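The Fruit Table at Imcombe
Gallery: May

Somewhere in my tenth year of buying fruit one apple at a time, I decided the kitchen at Imcombe needed a proper fruit table. I put down a brown cloth and gave the dragon fruit a wicker basket, and that was the end of my self-control.

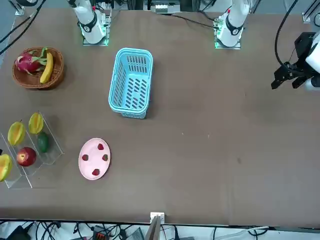
My sister, Athina Economou, holds that fruit belongs in a bowl and that a bowl belongs on the counter. She owns one bowl. I have stopped inviting her to comment, and she has stopped waiting for invitations.

The round wicker basket
Dragon fruit on the left, banana down the right side. The pink and the yellow get along better than most of my relatives.

The dragon fruit
Bought at Henríquez for more than I will put in writing. Tastes like a polite pear. I keep buying them for the green tips.

The light blue basket
Plastic, slotted, and good for rinsing grapes if I ever remember the grapes. I had my heart set on a cream one, but Kustier wanted 16 dollars for it and this was 7.

The clear stand
Tiered, acrylic, and easily the fanciest thing I own. It came from a bakery supply sale and was meant for cupcakes, which I don't bake. Wipe it with a soft cloth. Paper towels leave scratches, and I have the scratches.

Star fruit
Three of them on the stand, going a little orange along the ridges, which is how I like them. Slice crosswise and serve to guests, who will say "oh, stars" every time.

Storage notes, for those who asked: bananas last roughly 72 hours in my kitchen before they become bread. Star fruit can sit out until it's yellow, then into the fridge.

Next gallery: the spice drawer
Back to all rooms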